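Plulletton opens its guest bathrooms to a new kind of stay this August
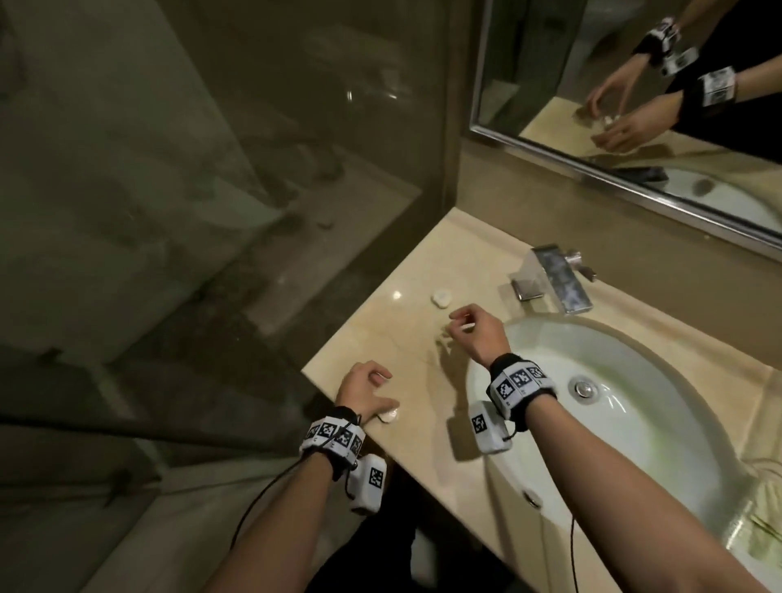 Hands at a marble bathroom counter.

I'm Junaid Naqvi, and I get to run Plulletton, the little guesthouse on the Stotia waterfront. After a long spring of dust and paint charts, I'm so happy to say we reopen in August with 40 rooms, and every bathroom in the place has been redone!

Steinar Frandsen drew up the plans (he also did our breakfast room, if you remember the old one). I asked him for low light, deep tubs and a counter wide enough to spread your things out on, and he gave me all of it. The towels come from Vesa, and Østergaard is looking after the plumbing.

We've kept our opening rate at $1,790 for a full week, breakfast included. Shorter stays start at 3 nights. Dogs are welcome on the ground floor, same as always.

"I wanted people to slow down in there," Steinar told me, and I think they will.

Bookings are open now through our front desk, 8 a.m. to 6 p.m. Reporters who'd like to look around or stay a night can ask for me by name.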